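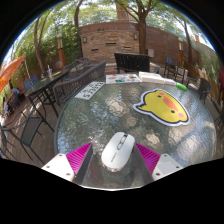 Page last changed: July

Udent hand-held gripper, reviewed for table clearing

The Udent is a two-finger gripper sold in two forms: a hand-held unit for recording demonstrations and an arm-mounted unit that plays back what was learned from them. The maker's claim is that it can clear and reset a table. I used the hand-held unit on a patio table with rippled glass, and ran the arm-mounted unit indoors at the Kinsella workshop on a bench set with similar things.

Build

The fingers are ribbed magenta wedges, each behind a white mounting plate fastened with three screws. Swapping a finger takes a hex key and 2 minutes. The dark pads on the inner faces are a separate part and wear first. Mine had a visible groove after a week of handling hard plastic. Replacement pads come from Flasen in packs of six, and the supply has been steady.

Finger travel is smooth and the trigger has little dead zone. With the fingers open there is ample clearance on both sides of a computer mouse. Anything wider than a paperback has to be taken by its edge or its spine.

Hand-held use

A person working through the gripper can move almost anything on a small table. The wireless mouse is the easy case: rigid, rounded, tall enough for the pads to meet its sides. The duck-shaped mat is harder. It lies flat, and the fingers have to catch the rim and drag it to the table edge before they can close. Single printed sheets need the same approach and crease about as often as not. A license plate behaves like a stiff sheet with worse edges.

I found my own grip slowing down over glass. Patches of sky and sunlight in the surface make it hard to judge the height of the fingertips, and I tapped the table more often than I did on the bench. 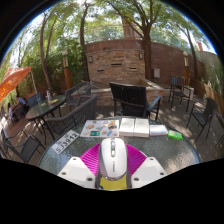

Review by Tadhg Daly

Arm-mounted use

The supplied model was trained on more than 3000 demonstrations, according to the manual. On the bench, under fixed lighting, it picked up the mouse reliably and set it down where it was told to. Small boxed items were nearly as good. A closed book was acceptable when the spine faced the arm.

An open book defeated it. The fingers took a few pages, lifted, and let the rest hang. Soft green plastic packaging was pinched at a corner and dropped on most runs. Thin flat items were left alone after repeated attempts, and the software reported these as completed, a fault I have raised with Trelness, the distributor.

Fergal Cronin ran the same bench with his own settings on Thursday and got better results with the packaging by lowering the closing force. His version then lost the mouse. The force setting is global and cannot be stored per object in the current release.

Speed

A bench I can clear by hand in under a minute took the arm 15 minutes, including retries. Someone has to stay within reach of the stop button throughout, so little labor is saved.

Verdict

The hand-held unit is well made and worth buying for anyone collecting demonstrations. The arm-mounted unit suits a shop floor where the same rigid parts arrive in the same place all day. For mixed household clutter it is not ready, and paper is the main obstacle. I have not tested it on dishes or fabric. Spare plates are sold in white only, and the screws are not included.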